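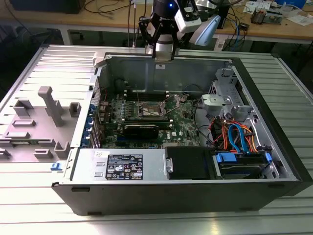
**Computer refurbishment** is the repair, cleaning and resale or donation of used computers. It differs from recycling, in which machines are broken down for their materials, although most refurbishers send parts they cannot use to a recycler. Desktop computers, laptops and small servers make up the bulk of the trade.

## Sources

Most used machines come from offices, schools and public agencies that replace their equipment on a fixed schedule. Leasing companies are another large source. Household computers arrive in smaller numbers and vary more in age and condition, so they take longer to sort.

## Process

Incoming machines are logged, inspected and graded. Storage drives are erased or destroyed before other work begins, and the owner may ask for a certificate for each drive. Dust is removed from fans and vents. Memory and storage are tested, and weak batteries are replaced in laptops. The clock battery on a desktop's main board is often changed at the same time.

When a heat sink is taken off, the old thermal paste is wiped from both surfaces and a fresh layer is applied. Paste that has dried out carries heat poorly and can cause the processor to slow down under load.

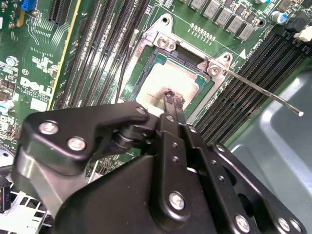

**Can a processor be reused after its heat sink has been removed?**

In most cases it can, provided that it is undamaged, the old paste is cleaned off and new paste is put on before the heat sink goes back.

## Grading

There is no single grading system. Sellers commonly use letters, with A for light wear and C for dents, deep scratches or worn keys. Grades usually describe the outside of the machine only. A warranty, where one is given, covers working parts and may run from 30 to 365 days.

## Local programs

Many towns have a small program that supplies low-cost computers to residents. The Rolville program was started by Virgil Munteanu, a retired school technician, in a former shoe store on Farah Street. It gave out 128 machines in its first year and 472 in its second. Karim Srour took over as manager in the third year and added a repair counter, which is open to the public except in the last two weeks of December. By Saturday, January 13, 2024, the program had placed 1,559 computers.

## Limits

Older machines may not run current operating systems, and replacement parts become hard to find. Some laptops have memory soldered to the board, so it cannot easily be upgraded. Shipping also raises the cost of low-value desktops, and many are sold close to where they were collected.

## See also

- Data erasure
- Electronic waste
- Right to repair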